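Tondasby workbench table, 11 months in

Posted 23 April 2026
Verified purchase - paid $49 extra for delivery

Quick one because I keep getting asked about this table and I'm sick of typing it out. Bought the Tondasby in March last year, the long version with the honey-coloured wood top. Flusberg had it cheaper than anybody else in Melbourne. Ours lives in a shared workroom, gets used every day, gets treated pretty badly.

Short version: good table, annoying assembly, would buy again.

The top. Best bit by miles. Solid feel, no flex when you lean on it, no drumming when you drop something. Oiled finish out of the box, bit patchy at one end, I gave it another coat the first weekend and it evened out. Coffee wipes off if you get to it the same day. Left a wet mug on it over a long weekend and got a ring, sanded it back in ten minutes. Try that with a melamine desk.

The colour is warmer than the website photos. I was expecting pale birch, got something closer to toast. Grew on me. Under cool daylight from big windows it stops the whole place feeling like a dentist's.

Assembly. Allow an arvo. Instructions are all drawings, and step four has the crossbar the wrong way round (I emailed them, they said it would be fixed in the next print run, who knows). Two people needed for flipping it over. One bolt was missing from the bag, Flusberg posted a new one, took a week. Bring your own hex key too, the one supplied is made of cheese.

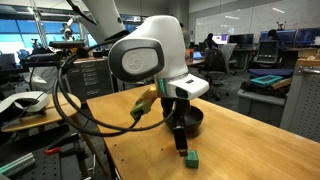
Wobble - none to speak of once the feet are wound out properly. Our floor is not level and it took a bit of faffing with a spirit level. Re-tightened everything after the first month and havent touched it since. I'd put that in the instructions if I was them.

Size. Measure first!! Doesn't sound big on paper but you need room to walk around it and push a chair back. We had to shuffle desks to get it in. If you've already got drawer cabinets along the wall, check they can open all the way before you commit. I didn't.

Storage is zero. No shelf, no drawer, not even a hook. For what they charge I reckon a cable tray should be in the box. They sell one seperately, looked flimsy, I went with a Pasichnyk clip-on one and it's been fine. Small stuff I just chuck in a bowl on top, otherwise it rolls off and lives under the cabinets forever.

Edges are nicely eased, no splinters. Corners are a bit sharp at hip height, found that out a few times. A 5 mm round-over with a router would sort it. Haven't got to it.

Compared with the Tendach - had one of those at the last place. Tendach is lighter and goes together in half the time, and it's the one to get if you move a lot. But the top on ours bowed in the middle within a year and the laminate lifted at the edge. No sign of either here. Tendach was under $1000 when we got it though, and the Tondasby was 2290, so it should be better.

Would I pay full price again? Probaby yes, with a grumble. Wait for an end of financial year sale if you can.

Good: the top, the weight, easy to sand back, feet adjust heaps
Bad: instructions, missing bolt, corners, no storage at all
Delivery: kerbside only, driver was lovely but he wasn't carrying it up the stairs

Four stars. Would be four and a half but the form won't let me.

Edit - someone asked about the smell. Oily for the first couple of days, open a window, gone by the end of the week.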